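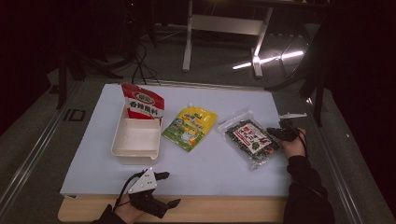
香辣底料、带吸嘴的黄袋子、海苔。

1
十二月从市里搬到Hemden,前后折腾了快两个月。陆续有人私信问流程和花费,分几条写在一起,以后就不单独回了。只讲我自己的情况,别的地方规矩可能不一样。

2
为什么搬:旧房子续租要涨价,涨完以后房租占工资一半多。我一周去办公室两天,其余在家干活,住市中心的意义不大。Hemden坐火车进城五十分钟,房租便宜一截,这笔账算了一晚上就定了。

3
找房一共看了六套。前两套是中介带看的,一套卧室窗户正对着酒吧后院,另一套写着"带家具",进去只有一张床架。第三套到门口了,中介发消息说刚租出去。来回车票自己出。

4
后来学乖了,看房之前先问四个问题:供暖是什么类型,上一年冬天每月电费多少,窗户是单层还是双层,最近一次漏水是什么时候。最后一个问题最有用。会痛快回答的房东不多,但只要对方开始绕,这套我就不去了。

5
最后租的这套在Sedside,车站北边的一条街,二楼,一室一厅。房东叫Zulkifli Purba,自己管房,没有中介。他对漏水的回答是:前年三月,浴室,楼上洗衣机水管松了,天花板重做过,发票还在。第二天就签了。

6
月租445,押金也是445。合同十二个月,六个月以后可以提前两个月通知退租。这一条是我要求加上去的,原来的合同没有。改合同别不好意思开口,他看完说可以,手写补了一行,两个人签了字,各拍了一张留底。

7
退旧房比租新房麻烦。旧合同要求提前一个月书面通知,而且要从交租日算起。我通知晚了三天,结果等于多付了一个月。这件事完全怪我自己没细看。要搬家的人现在就去翻一下合同里"通知"那一段。

8
旧房押金扣了一小笔清洁费。中介给的理由是烤箱。我入住时拍过烤箱,本来就有一圈黑的,照片发过去,扣款减了一半。再往下争要走仲裁,我没有力气了,认了。

9
入住照片怎么拍:每个房间四个角各一张,再加所有已有的划痕、水渍、霉点,抽油烟机和烤箱里面也拍。拍完当天发邮件给房东或中介,这样有时间记录。光存在手机里,过一年自己都分不清是哪次拍的。

10
搬家车。问了三家,报价差别很大。最便宜的一家不含楼梯,每一层另收费,加起来反而最贵。最后用的是Cluvo,一辆中型厢车,一个司机兼搬运,全包265。约的早上八点,七点四十就到楼下了,我还在拆床。

11
床要提前一天拆。我高估了自己,以为半小时够。有两颗螺丝拧花了,司机从车上拿了工具帮我弄出来的。螺丝装进小袋子,用胶带贴在床板背面,这个做法是对的,到了新家没有找。

12
箱子的事说一下。书用小箱,衣服用大箱,反过来一定后悔。我有一箱书装得太满,底漏了,在楼梯上散了一地。胶带别买最便宜的那种,一撕就劈叉。

13
箱子外面写房间名和三样最重要的东西就够了。我一开始给每箱编号,手机里做表格对应,做到第九箱就放弃了。后面几箱写的都是"杂"。"杂"现在还有两箱没开。

14
来帮忙的是同事Amirul Pangaribuan。他去年刚搬过,来之前给我列了个单子,里面有一条是"第一晚的袋子":床单、毛巾、牙刷、充电器、卷纸、一个杯子、一把剪刀。剪刀一定要有,要不然所有封好的箱子都打不开。

15
有人问厨房的东西怎么搬。油、酱油之类开了封的我都送人或者用完了,没开封的装一个箱子自己拎着走。冷冻的东西搬家前两周就停止采购,那两周吃得很乱,有几顿是冻饺子配冻豌豆。

16
水电过户。搬进去当天先抄表,电表燃气表都拍照,数字和日期要清楚。我这边电表在楼道的柜子里,要一把三角钥匙,房东忘了给,等到晚上他才送来。所以电表数是晚上七点的,差一天也没多少钱。

17
能源公司默认沿用上一个租客的那家,可以换,但要先把自己名字登记上。登记那通电话打了四十分钟,其中三十五分钟在听音乐。网上表格也能办,我填了两次都卡在地址那一页,系统里这栋楼只有三户,其实有四户。

18
网络是最大的坑。我以为提前一周预约就行,最早的上门时间是十六天以后。中间用手机热点开会,流量包买了两次。在家上班的人,定下房子当天就应该约网络,不用等拿钥匙。

19
换地址清单,按我办的顺序:银行、公司人事、税务、选民登记、诊所、驾照、各种保险、网购账户。邮局的转寄服务我买了三个月的,已经转过来五封,有两封是我忘了改的。驾照那封差点漏掉,逾期不改是要罚款的。

20
诊所登记要趁没病的时候去。Hemden有两家,一家不收新病人,另一家要填六页表。填完等了十天收到确认短信。

21
旧房子的洗衣机是房东的,新家没有,得自己买。新的看了一圈舍不得,在本地二手群里买了一台用了三年的,140,对方送到楼下。搬上二楼又请Amirul吃了一顿饭,这顿没算进去。

22
装洗衣机之前先量三个尺寸:机器的深度、台面下面的深度、进水管的长度。我只量了前面两个,进水管短了一截。去Haque买了加长管,五金店,在车站对面,老板问了两句就从墙上摘下来一根,长度正好。

23
顺便推荐Haque。钥匙也是在那儿配的,门底的挡风条也是。挡风条有两种,刷子的和橡胶的,我的门底不平,店里让我买刷子的。装完以后客厅明显没那么灌风。营业到五点半,中午关一小时门。

24
供暖。这套是电暖,带储热,晚上低价时段充,白天放。刚搬来不会用,把输出开到最大,下午三点就放空了,晚上冻得不行。后来改成白天开小、傍晚开大,舒服很多。说明书在网上搜型号能找到,机器侧面有铭牌。

25
湿气。冬天窗户每天早上都有水。我的办法是起床开窗十分钟,洗澡关门开排风,衣服不在卧室晾。买了个小除湿机,二手的,一天能倒掉大半箱水。衣柜不要紧贴外墙,留一掌宽。

26
总账。从付押金到最后一样家具进门,一共2,910。包括押金和第一个月房租、旧房多付的那个月、搬家车、洗衣机、一张新床垫、书桌、除湿机、流量包、窗帘,还有杂七杂八的五金。押金以后能拿回来,其余都是花掉的。

27
超支最多的是窗帘。旧窗帘的宽度全都不对,新家的窗又高,现成的尺寸买不到刚好的。卧室做了一副定做的,客厅用长的自己剪,裤脚胶带粘的边,洗过一次,还没掉。

28
多久能回本:我算的是十个月,没算进城的火车票。算上火车票是十四个月,超过合同期了。所以要是一年就搬走,这次纯粹从钱上讲是亏的。打算每天通勤的人更要先算车票。

29
火车的情况:早上七点零五那班基本准点,七点三十五那班经常只有四节车厢,上车没座。晚上最后一班十一点二十,错过就只能打车。朋友聚会现在九点半以后我就开始看时间。

30
周围。走路五分钟有一家小超市,蔬菜一般,面包下午四点以后打折。大超市要坐公交。图书馆比想象的好,二楼有带插座的桌子,没网那两周我有一半时间在那儿上班。开会不行,要到楼梯间去讲。

31
邻居。楼下是一对退休夫妇,我搬来第二天就去打了招呼,说明在家上班,白天会走动。他们提的唯一要求是晚上十点以后别用洗衣机。垃圾哪周收哪种也是他们告诉我的,黑桶和蓝桶隔周轮换,日历贴在楼道里,印的还是去年的。

32
补充回复一个问题:可以不找搬家公司,自己租车吗。可以,我也查过,租一天车加保险加油,比265便宜不了多少,还要自己开、自己找地方停。有驾照、有两个能搬的朋友、没有楼梯的,可以考虑。

33
再补一个:沙发没带。旧沙发进不了新家的楼梯拐角,量过,差四厘米,挂网上免费送人了,第二天就有人来拿。现在客厅是两把椅子。二手群里在看一个双人的,可拆腿,卖家还没回我尺寸。

34
退租通知的邮件模板有人要,我把名字地址去掉以后贴在下一条回复里,需要的自己改日期。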